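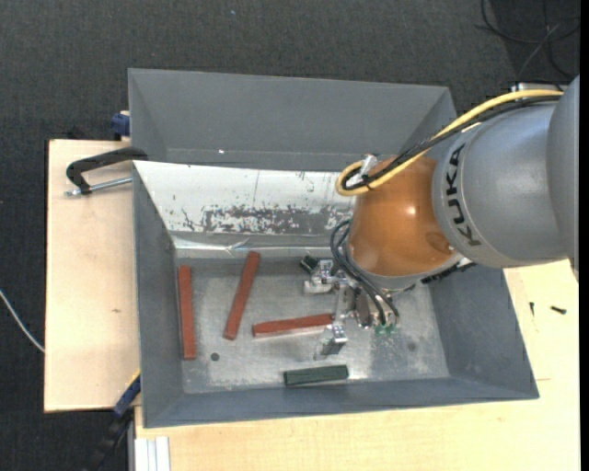 Page last changed: May, by the club lead

Progress report to the Bilgin Fund for School Workshops
Prindside Robotics Club, bin picking project, spring term

Dear friends at the fund,

It has been a long and happy term in the workshop, and I'm sorry this report is a little longer than the two pages you asked for. There was more to tell than I expected when I sat down with my coffee, and the students kept leaning in at the door to remind me of things I'd left out.

You'll remember from our application that we asked for $2,000 to get the club past line followers and into something closer to what the older students may meet in a job. The project is called Tidska (the students chose the name, and I have given up asking where it came from). The aim is easy to say: an arm should reach into a metal bin, pick out one bar from a small jumble, and set it down in the right tray. Doing it has kept us busy since the winter break!

Where we are now

The KUKA arm is up and working over the bins, and the students can now run it through a full picking cycle from their own program. They work with long reddish-brown bars and shorter dark green blocks, dropped in any old way, so that no two tries start out the same. We had planned to begin with parts laid out in neat rows, and we did do that for the first couple of weeks, but the group got bored with it and asked to move on sooner than the schedule said. I let them, and I'm glad I did, although it did mean that the lesson on coordinate frames had to be taught twice, the second time to a much more interested audience.

The bin itself has sloping sides, and those slopes have turned out to be the best teacher in the room. A bar lying out on the floor of the bin is one thing. A bar leaning up on the folded metal at the back is quite another, and the students spent most of a month on how the fingers ought to come in when a part is tilted or tucked close to a wall. One pair drew every approach on paper first, another pair made a cardboard bin and used kitchen tongs, and both pairs ended up teaching the rest of us something.

We hold the bin down on its boards with clamps. It was going to be bolted, but the clamps let us shift it between sessions, and shifting it is now a regular exercise: the students have to measure the new position and correct their program before anything is allowed to move. They grumble about this and they have become very good at it.

Test results

For the spring trial we set the arm 60 picks, spread over several afternoons. It brought out a part and placed it correctly on 29 of them. I know that is less than half, and I did wonder how it would look in a report, but the group was proud of it and so am I. Most of the misses were parts close to a wall, where the program gave up and went back to its waiting position, as the students had told it to. A few were slips, with the part gripped too near one end. The green blocks did better than the bars, being shorter and easier to get hold of.

We also lost a week to the air lines on the gripper. A fitting had worked loose, the fingers were closing weakly, and it took the students some time to stop blaming the code. They have since written a check sheet that hangs by the door, and hoses are the first item on it.

The students

Attendance has held up nicely right through exam season. We run after school until 5:30, and getting people to go home at 5:30 is the hard part. We have 3 students from the lower grades who came along to watch and have stayed on to keep the logbook, and their notes are a good deal tidier than mine. Every student has now passed the safety talk and the short practical that goes with it, and no one works near the arm without an adult at the stop button.

Money

Most of the grant has gone on gripper parts, hoses and fittings, clamps, and the stock we cut the bars and blocks from. Lumber came in under budget thanks to a kind discount. We overspent slightly on fittings after the trouble I mentioned, and we would like your permission to move what is left of the lumber line over to cover it. Receipts are in the folder that came with our last letter.

What comes next

In the fall we hope to take Tidska to the student showcase at Jemavley, where each club runs its project in front of visitors and then answers questions from them. Before then the students want to improve the picks close to the walls, and they'd like to try using the second compartment behind the first, so that the arm has to choose where to look. I think that is ambitious, and I've told them so, and they have already started a drawing.

If any of you would care to visit before the summer break, please do come. Any afternoon after 3:30 will find us there, and the students love to show their work to someone who hasn't heard it all before.

With warm thanks from everyone in the club,

The club lead
Prindside Robotics Club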